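L'atelier de rangement de Stilmont rouvre en novembre, avec de grandes tables blanches

Bonne nouvelle pour toutes celles et tous ceux qui nous posaient la question depuis l'été : l'atelier de rangement de la maison de quartier Stilmont reprend en novembre, dans la salle du rez-de-chaussée entièrement repensée. Les anciennes tables à tréteaux, que les habitués connaissaient par cœur (surtout celle qui penchait vers la fenêtre), ont laissé place à quatre grandes tables à plateau blanc, fournies par la menuiserie Herkatwood.

C'est Jolán Szűcs, animatrice de l'atelier depuis ses débuts, qui a insisté pour le blanc. « On trie des boutons, des vis, des perles, des clés dont on a oublié la serrure. Sur un plateau clair et lisse, on voit tout, même la plus petite rondelle ! » Elle a essayé plusieurs teintes avec Vilmos Szénási, le menuisier, avant de s'arrêter sur celle-ci, qu'elle trouve reposante en fin d'après-midi, quand la lumière baisse et que les yeux fatiguent.
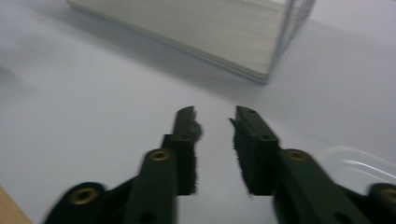 Le principe de l'atelier reste le même. Chacun arrive avec un tiroir, une boîte ou un sac dont il ne sait plus que faire, le vide sur la table et repart avec un contenu trié. On commence toujours par dégager complètement le plateau, puis on pose les objets un à un, en laissant de l'espace entre les tas. Les débutants ont tendance à tout serrer dans un coin – Jolán les fait gentiment recommencer.

L'an dernier, le groupe est venu à bout d'un carton de quincaillerie légué par l'ancienne mercerie Millurach : presque 400 pièces, dont une belle série de charnières qui ont depuis retrouvé du service dans le quartier. Gizella Kocsis, qui avait pris en charge les charnières, revient cette saison avec un projet tout aussi réjouissant : remettre en ordre la boîte à couture collective, dont plus personne n'ose soulever le couvercle.

Autre nouveauté, les séances durent désormais 2 heures, à partir de 17 heures, et la salle reste ouverte un moment après pour ceux qui veulent terminer un tiroir récalcitrant. Ayman Rawashdeh tiendra à côté un coin « boîtes et étiquettes », avec des bocaux, des casiers et de vieilles boîtes à thé à emporter gratuitement. Si vous en avez chez vous qui dorment dans un placard, apportez-les, il est preneur de tous les formats !

L'atelier est ouvert à tous, enfants compris s'ils sont accompagnés. Les places se réservent à l'accueil de la maison Stilmont, où l'on vous remettra aussi le calendrier complet des séances. Pensez à prendre un chiffon doux pour essuyer le plateau avant de laisser la place au suivant.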